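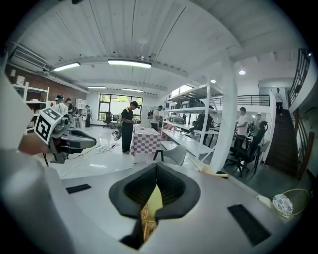 엘리스 그윈

Runow 손잡이 그리퍼 작업 노트, 4월, 오전 작업부터 저녁까지 이어서 씀

지난번 노트를 손가락 유격 얘기하다가 중간에 끊어 놓고 가서 그것부터 이어 쓴다. 왼쪽 손가락이 닫히는 끝에서 살짝 옆으로 밀리는 문제였는데, 처음엔 출력물이 휘었다고 생각하고 같은 부품을 다시 뽑을 뻔했다. 두샨(Dušan Charvát)이 옆에서 보더니 손가락 말고 뿌리 쪽 핀을 먼저 빼 보라고 해서 빼 봤더니 핀 구멍이 눈으로 봐도 타원이 되어 있었다. 내가 지난달에 드릴로 급하게 넓힌 구멍이다. 할 말이 없다. 그래서 오늘은 구멍에 황동 부싱을 박아 넣는 걸로 시작했다.

부싱은 Drasier에서 산 봉지에 남아 있던 것을 썼다. 봉지에 적힌 내경은 3 mm인데 핀이 뻑뻑해서 고운 사포로 핀을 돌려 가며 조금씩 갈아 냈다. 이 작업은 라디오 틀어 놓고 하기 좋은 일인데 Wragg 공방은 오전에도 사람이 많아서 라디오는 포기했다. 대신 뒤쪽 창으로 바깥의 초록색이 보여서 기분은 괜찮았다. 핀이 자기 무게로 스르륵 내려가면 그만 가는 것으로 정했다. 더 갈면 또 같은 자리로 돌아온다.

흰 몸체에 다시 끼워 보니 손가락 두 개가 V자로 모이는 모양이 예전보다 훨씬 반듯하다. 끝이 어긋나던 것이 없어졌고, 종이 한 장을 물려 놓고 당기면 양쪽에서 고르게 버틴다. 종이 시험은 마그달리니(Magdalini Galanis)가 가르쳐 준 방법이고 나는 이게 참 좋다. 게이지도 필요 없고 손끝으로 바로 안다. 복사지로 한 번, 영수증으로 한 번 했다. 영수증은 더 얇아서 까다로운데 그것도 버텼다!

손가락 안쪽 패드 얘기도 적어 둔다. 그물 무늬가 있는 짙은 색 패드로 바꾼 뒤에 미끄러짐은 확실히 줄었다. 다만 가장자리를 자르는 방향에 따라 올이 일어난다. 무늬의 결을 따라 자르면 멀쩡하고 비스듬히 자르면 며칠 뒤에 털이 난 것처럼 된다. 이번 것은 결을 따라 잘라서 양면테이프로 붙이고, 끝부분만 순간접착제를 이쑤시개로 아주 조금 찍었다. 순간접착제를 많이 쓰면 패드가 딱딱해져서 애써 바꾼 보람이 없다. (지난번에 내가 그랬다. 두 번째 보관함 안에 돌처럼 굳은 패드가 아직 있으니 혹시 쓸 데가 있으면 가져가시길.)

벌어지는 폭은 끝에서 재서 80 mm. 도면보다 약간 좁은데, 부싱을 넣으면서 뿌리 쪽 스토퍼가 먼저 닿게 되어서 그렇다. 스토퍼를 깎으면 도면대로 나오겠지만 당장은 그냥 둔다. 컵이나 접힌 수건 정도는 문제없고, 큰 그릇은 어차피 테두리를 집는다.

점심 먹기 전에 방아쇠 스프링을 만졌다. 원래 것은 너무 세서 오래 잡고 있으면 검지와 중지가 뻐근해진다. 캐슬린(Kathleen Kinsella)은 손이 작은 편이라 더 힘들어했고, 그래서 캐슬린이 편하다고 할 때까지 맞추기로 했다. 스프링을 서랍에서 나오는 대로 꺼내 놓고 하나씩 끼워 보았다. 볼펜 스프링은 너무 약해서 손가락이 다 돌아오지 않았고, 오래된 프린터에서 빼 둔 스프링은 길이가 딱 좋은데 한쪽 고리가 짧았다. 결국 프린터 스프링의 고리를 한 바퀴 풀어서 새로 구부렸다. 펜치로 구부린 자리가 예쁘지는 않다. 그래도 끼우고 나서 캐슬린이 몇 번 쥐어 보더니 아무 말 없이 자기 자리로 들고 가 버렸으니 합격이라고 적는다.

그 스프링을 어느 프린터에서 뺐는지 아는 사람은 여기 밑에 적어 주세요. 두 대분은 더 필요하다.

오후. 마커 큐브.

회색과 검은색으로 된 쪽 그리퍼 위에 흰 큐브를 얹는 작업은 슈크란(Şükran Kozan)이 맡아서 하고 있고 나는 옆에서 잡아 주는 역할이었다. 큐브 받침이 예전에는 나사 하나로만 고정되어 있어서 손에 들고 걷다 보면 조금씩 돌아갔다. 눈으로는 잘 모르겠는데 Suvari에서 자세값을 보면 걸을 때마다 한 방향으로 천천히 밀린다. 처음에 나는 소프트웨어를 의심했고 슈크란은 나사를 의심했다. 받침과 몸체에 연필로 가는 줄을 그어 놓고 공방을 한 바퀴 돌고 오니 줄이 어긋나 있었다. 소프트웨어한테 미안하게 됐다.

고친 방법은 간단하다. 받침 밑면에 작은 턱을 하나 만들고 몸체 쪽에는 그 턱이 들어갈 홈을 팠다. 홈은 줄로 팠는데, 슈크란이 처음에 아주 조금만 파고 맞춰 보고 또 조금 파고 하는 걸 보면서 나는 절대 저렇게 못 하겠다고 생각했다. 나 같으면 한 번에 파고 나중에 테이프를 감았을 것이다. 턱이 홈에 들어갈 때 딸깍하는 느낌이 좋다. 나사를 다 조이기 전에도 이미 안 돌아간다.

받침을 새로 만들면서 무게가 늘었다. 부엌 저울로 재니 전보다 21 g 무겁다. 손에 들었을 때 앞이 숙여지는 느낌이 있는지 돌아가며 물어봤는데 대답이 다 달라서 결론은 없음. 나는 모르겠고, 두샨은 느껴진다고 하고, 마그달리니는 두샨이 그렇게 말해서 자기도 느껴지는 것 같다고 했다. 받침 안쪽을 비우면 줄일 수 있으니 다음 출력 때 해 보자. 벽 두께는 너무 얇게 하지 말 것. 나사 닿는 부분은 꽉 채워서 뽑을 것.

큐브 면에 붙이는 흑백 마커는 무광 종이로 다시 뽑았다. 천장 형광등이 밝은 건 작업하기에 참 고마운 일인데 광택 용지로 뽑은 마커는 어떤 각도에서 검은 칸이 하얗게 떠 버린다. 바닥도 반질반질해서 아래쪽에서까지 빛이 올라온다. 무광으로 바꾸고 나서는 가운데 조명 바로 밑에 서 있어도 인식이 끊기는 일이 눈에 띄게 줄었다. 종이를 붙일 때는 풀을 종이에 바르지 말고 큐브에 바를 것. 종이에 바르면 불어서 네모가 네모가 아니게 된다. 그리고 모서리는 손톱으로 문지르지 말고 천으로 누를 것, 내 손톱자국이 남은 면은 버리고 다시 했다.

시험은 책상 쪽에서 하다가 분홍색과 흰색 체크무늬 천을 씌운 작은 탁자로도 가 보았다. 체크무늬가 마커와 헷갈릴까 봐 은근히 걱정했는데 Suvari가 천을 마커로 잡은 적은 없었다. 대신 천 위에서 물건을 집으면 천이 같이 딸려 올라오는 일이 잦다. 손가락 끝이 그만큼 잘 문다는 뜻이니 좋아해야 할지 잘 모르겠다. 천을 집게로 고정하는 방법과, 끝을 조금 들어서 접근하는 방법을 둘 다 해 봤고 손에 익으면 뒤의 것이 더 편하다. 처음 하는 사람은 집게를 쓰는 게 낫다.

집기 연습은 모두 합해서 46번 했고 그중에 놓친 것은 거의 다 앞부분에 몰려 있다. 자세한 표는 공유 폴더에 따로 올려 두겠다. 표에 비고 칸이 있는데 마그달리니가 비고를 너무 재미있게 써 놔서 지우기가 아깝다. 분석에 쓸 때만 빼 주세요.

케이블. 이건 잔소리다. 흰 케이블이 흰 바닥에 깔려 있으면 정말로 안 보인다. 오늘도 발에 걸릴 뻔한 게 나만은 아니었다. 색 있는 벨크로 끈을 사 올 테니 중간중간 묶어 두고, 안 쓰는 것은 둥글게 말아서 선반에 올려 두기로 하자. 꼬인 것을 풀 때는 커넥터를 잡아당기지 말고 가운데부터 느슨하게 풀 것. 그리퍼 쪽으로 들어가는 케이블은 몸체에서 나오는 자리에 여유를 한 뼘쯤 두어야 손목을 돌릴 때 당기지 않는다. 지난번에 커넥터가 흔들려서 신호가 깜빡깜빡했던 것이 이 문제였을 거라고 생각하지만 확인은 못 했다. 다시 깜빡거리면 시각을 적어 주세요.

선반 정리도 조금 했다. 가운데 있는 키 큰 흰 철제 선반에 회색 장비랑 로봇 부품이 섞여 있어서 찾을 때마다 시간이 걸린다. 내 생각에는 손에 드는 그리퍼 부품을 눈높이 칸에 모으고, 무거운 것은 아래로 내리면 좋겠는데 아래 칸에는 분홍색 방석이 있다. 방석은 인기가 많아서 함부로 옮기지 못하겠다. 의견 있으면 남겨 주세요.

부품 상자에는 이름표를 새로 붙이는 중이다. 글씨는 내가 썼고 캐슬린이 두 개는 다시 썼다 (읽을 수 없었다고 한다).

저녁이 다 되어 마지막으로 양쪽을 동시에 들고 해 봤다. 한 손에 하나씩 들고 수건을 접는 동작인데, 혼자 하면 두 손이 서로 부딪치지 않게 하는 데 온 신경이 간다. 큐브가 위로 솟아 있다 보니 반대쪽 손이 넘어갈 때 건드리게 된다. 턱과 홈 덕분에 건드려도 돌아가지는 않았다. 그래도 마음이 쓰여서 큐브를 손등 쪽으로 조금 뒤로 물리면 어떨지 슈크란과 한참 이야기했다. 뒤로 물리면 부딪칠 일은 적은데 팔을 앞으로 뻗었을 때 자기 팔에 가려질 수 있다. 골판지로 받침을 대충 만들어서 위치만 먼저 시험해 보기로 했고, 골판지는 내가 모아 둔 게 있다.

흰 몸체의 표면도 한 가지 적어 둔다. 넓은 윗면에 손때가 꽤 잘 탄다. 알코올 솜으로 닦으면 지워지는데 세게 문지르면 출력 결이 번들거리게 되니 살살 닦을 것. 납작하게 들어가 있는 검은 사각 판 두 개 주변에는 액체가 스며들지 않게 마른 천만 쓴다.

다음에 할 일을 생각나는 대로 적으면, 우선 프린터 스프링 구하기, 받침 안쪽 비워서 다시 출력하기, 그리고 오른쪽 손가락 뿌리에도 같은 부싱 넣기. 오른쪽은 아직 멀쩡하지만 같은 드릴로 같은 날 넓힌 구멍이라 믿음이 안 간다. 두샨이 부싱 누르는 지그를 하나 깎아 주겠다고 했는데 바쁘면 바이스로 해도 된다고 말해 두었다. 바이스로 할 때는 황동이 찍히지 않게 나무 조각을 대야 하고, 나무 조각은 톱 옆 통에 있다.

전지는 둘 다 충전기에 꽂아 두고 간다. 내일 먼저 오는 사람이 빼 주세요. 방아쇠는 풀린 상태로 걸어 놓을 것, 눌린 채로 밤을 보내면 스프링이 늘어난다.

덧붙임: 슈크란이 이 노트를 읽고 홈을 두 번 다시 판 얘기가 빠졌다고 한다. 두 번 다시 팠다. 첫 번째 것은 반대쪽에 팠다.

덧붙임 하나 더: 골판지 받침은 탁자 위에 두었는데 버리는 것인 줄 알고 치우지 마시길. 연필로 Runow라고 써 놓았다.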